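Home | Stories | Archive | About | Contact

The Light Over the Stove

05/09/2019
By Ningsih Pelupessy

Last updated: May

My uncle Wuisan left me his repair shop on Argate Street the way other uncles leave you a watch. There was a letter, two keys on a loop of string, and a list of customers who still had things on the shelves. He had moved upstairs by then, on account of his knees, and he liked to say he was only retired from the waist down.

I had no business running a repair shop. I had spent 11 years selling shoes, and what I knew about electricity was that you paid for it every May and were sorry. But he had taught me a little when I was small, sitting me up on a stool and handing me wires to sort by color, and I suppose he thought the rest of it had been in there all along, waiting for me to come and get it.

The first job I took on by myself was Mrs. Nurner's stove light. She carried it in wrapped in a dish towel, as if it were a bird, and told me it had shone over every supper she had cooked since her wedding, and that her husband had bought it for her when they hadn't 2 nickels between them -- and then she told me about the wedding, and the soup, and the cousin who fell into the pond, and by the time she left it was nearly noon and I had forgotten to give her a ticket. 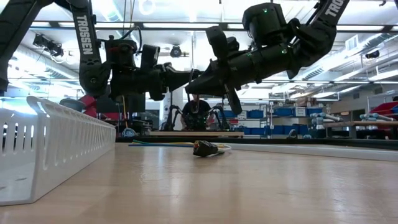
Wiring was the part my uncle loved best, and he loved it the way some people love braiding hair. He used to say that you should never start on a job until you had laid it down on a clean table and looked at it for as long as it takes to drink a cup of tea. So I made the tea. I thought of how he'd always kept his tables, shiny enough to give you back the lamp, with nothing out but the piece in question: a little black bundle of a thing with its blue and yellow and green wires trailing off to one side, and maybe a short loop of white cable lying by, waiting its turn. He could look at a tangle like that and hum. I looked at mine and felt my ears get warm.

"Well?" he called down the stairs. He had heard the kettle.

"I'm looking at it," I said.

"Good. What does it say?"

I told him it wasn't saying much. He laughed, and I heard his chair creak, and then the slow business of his slippers coming down one step at a time, though he had promised the doctor and me and very likely the cat that he wouldn't.

He didn't touch a thing. He stood at my elbow smelling of peppermint and let me find it on my own, one wire that had worked itself free from its screw, so small a trouble that I was almost ashamed for having worried over it. I put it back and tightened it down, and he reached past me, after all, and let me have the last peppermint.

Mrs. Nurner came by before supper. She had brought soup.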